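4.2 Ejecución presupuestaria municipal

Para Wemdale los datos de caja llegan hasta octubre, los de Gornstead sólo hasta el tercer trimestre – comparación parcial, por tanto. Ingresos no financieros de Wemdale: 2244 millones. De ellos, 817 por el impuesto sobre inmuebles y 543 por transferencias. El resto, tasas y venta de suelo, muy volátil. Serie depurada con el método de Osman (véase anexo B), sin ajuste estacional.

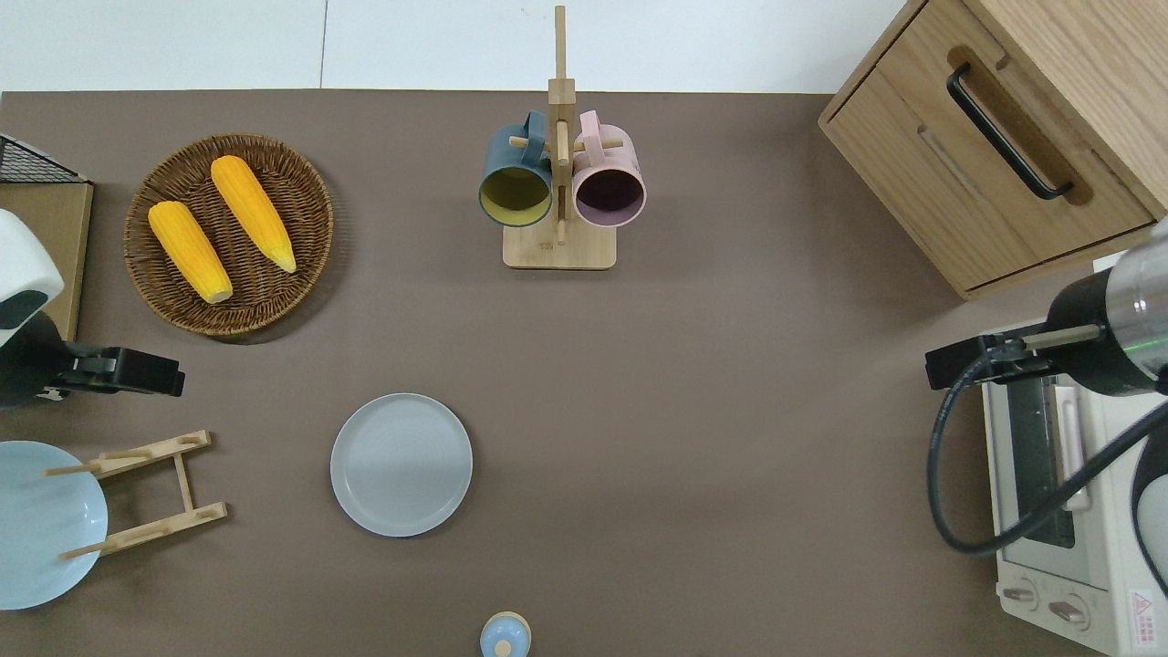 Figura 3. Mazorcas de maíz en una cesta de mimbre.

En Gornstead la recaudación cae antes que el gasto, y el deficit se cubre con deuda a corto plazo. Umbral de alerta fijado en 1000 millones de deuda viva; no se supera en ningun trimestre. Wasen queda fuera de la muestra – cambió de criterio contable a mitad del ejercicio y las partidas no casan. Los coeficientes de la tabla 5 apenas se mueven al excluirla.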